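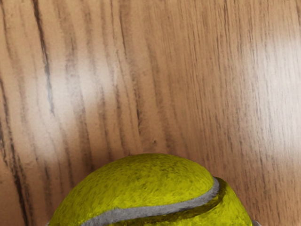 Figure 3. Rendered tennis ball on a wooden tabletop with a strong grain.

4. What people do with old tennis balls

I should say up front that I came to this part of the study as somebody with a garage full of dead tennis balls. My co-authors let me write it in my own voice, so blame me for the tone. The question we asked club players in Homcombe and Trircombe was a plain one: when a ball stops bouncing the way you like, where does it go next?

I expected "the trash" and got it plenty. What I didn't expect was how long people hang on first. Almost everyone I talked to had a bag, a bucket or a closet shelf where balls sat between being good enough to play with and being thrown out. We ended up calling this the holding stage, and it takes up most of this section. Some players in Trircombe kept balls there for up to 14 months, and a few got a bit shy when I asked why (I get it, I really do).

4.1 The holding stage

We handed out 800 paper diaries through the two clubs and the public courts at Olville. Players wrote down each time a ball moved from one use to another: match to practice, practice to dog, dog to garbage can. I love these diaries. People drew little pictures in the margins, argued with our categories, and in one case stapled in a piece of felt. The coding was slow going, and we had to add a category for "lent to neighbor, never seen again."

The Homcombe diaries look different from the Trircombe ones. Homcombe has a drop-off bin beside the clubhouse door, and players there tended to clear out their bags at the end of the season, in one big go. Trircombe had no bin while the diaries were running. Balls there dribbled out in ones and twos, mostly to dogs and chair legs. I'd be careful about giving the bin all the credit, though — Homcombe players are also younger and live in smaller apartments, and we can't pull those things apart with the data we have.

4.2 The Panicker bin trial

The Panicker trial was our try at a cleaner comparison. We put the same kind of bin at Olville in April and left it alone until November. By the end it had taken in 2,000 balls, far more than I'd planned to store, and I drove them home in several trips with the windows down. That rubbery smell stays with you!

We pulled 50 balls from the bin and dropped each one from shoulder height onto the court, next to a new ball. A good share still bounced well enough that I'd happily practice with them. Players seem to retire balls by feel and by how worn the fuzz looks, and the two don't always go together. Section 5 takes up the fuzz question and the wording of the sign we taped to the lid.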